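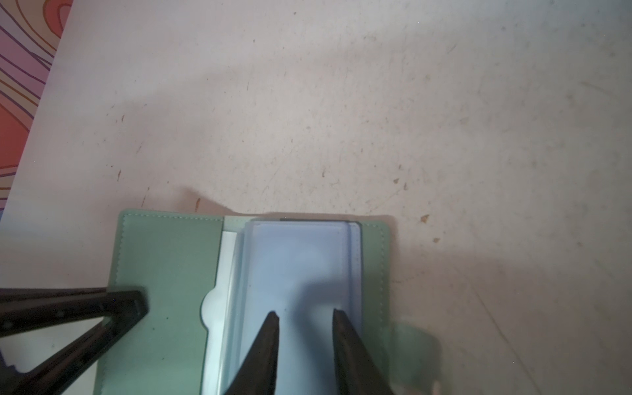
Lost my purse on the bus, what do I need to cancel and in what order?

4 min read

Hi all, long-time reader and first-time asker. I've managed to leave my purse on the bus into Tramenby (or between the bus stop and the chemist, I've gone over it so many times now that I don't trust my own memory). I had it when I paid the fare and I didn't have it when I got to the till. I've rung the bus company and left a message on a machine, and I walked the whole route back looking in hedges like a lunatic.

In it were my debit card, a credit card I hardly use, my driving licence, library card, a couple of loyalty cards, and a gift card for Imura that my sister gave me for my birthday. Also a bit of cash, which I've made my peace with. No PINs written down, thank goodness.

My question is what I should do first. Part of me wants to cancel everything this minute, but the debit card is the one all my bills come off, and if the purse gets handed in tomorrow I'll have caused myself a week of bother for nothing. Can I wait a day? And does anyone know if you have to report a lost driving licence, or do you just order another one? I've also got a horrible feeling that an old letter with my address was folded up in the back, and my spare key is NOT in there but I keep checking the drawer anyway.

Any advice welcome, even if it's a telling-off.

3 answers

Answer from Kimutai Swai

No telling-off from me, I did the same thing in February and left mine on top of a parking machine, of all places.

First thing, look in your banking app tonight. Most banks let you freeze a card yourself, and that's exactly what you want while you're waiting to hear from the bus people. Nobody can spend on it in the shops, and if the purse turns up you tap the same button and carry on as normal. Do check what your own bank says about bills though. With mine the direct debits carried on, because they come off the account and have nothing to do with the card, but the things I'd signed up to with the long card number (telly, phone top-up, a magazine I'd forgotten about) didn't go through while it was frozen. If you haven't got the app, ring the number on the back of your statement and ask them for a temporary block. They're used to it.

I'd give it until tomorrow teatime and then report the cards lost properly. You'll get new ones in the post, and mine took 3 working days. Have a scroll back through your payments as well, in case someone had a go with contactless before you froze it. I found one for a petrol station I'd never been to. I rang up, they asked me a few questions and the money was back in the same week.

The one I nearly forgot was the credit card, precisely because I never use it! Do that at the same time or you'll lie awake.

For the licence, report it and order a replacement through the official government website. Type the address in yourself or be very careful what you click on, as there are lookalike sites that charge you extra for filling in the same form. My advice would be to leave it a few days to see if it's handed in, but don't leave it for months like my brother did. If you think it was stolen, tell the police too and keep whatever reference they give you.

With the licence and possibly a letter floating about, I'd also keep an eye on your credit report for a bit. You can look at it for nothing. I checked mine every couple of weeks until I got bored, and all was well.

And do ring the bus company again in the morning – the driver often doesn't hand things in until the end of the shift, so a message left at lunchtime won't have found anything. Tell them the time, the stop and which number bus. Ask at the chemist as well, they had mine on a shelf behind the counter for two days. (Yes, somebody had picked it up off the machine and taken it to the nearest shop. People are nice sometimes.)

Answer from teacosy946

Freeze them now, cancel tomorrow. Agree with all that.

Only thing I'd add is the gift card. If your sister still has the receipt or the email, ask her to get in touch with the shop, as some of them can stop the old one and move what's left to a new one. Mushi wouldn't do it for me without proof of purchase and I lost the lot, so I'm still a bit sore about that. And tell the library! A woman at mine had 200 pounds' worth of books taken out on her card, though she did get it sorted.

Answer from badger_869

Have you looked under the car seat?

Comment from the asker

I was on the bus, badger, but thank you. Both cards are frozen and I've written myself a list for the morning. My sister thinks she's still got the email, so fingers crossed. Will ring the Tesham depot when they open, I've been told that's where the lost property from our route ends up – will let you know.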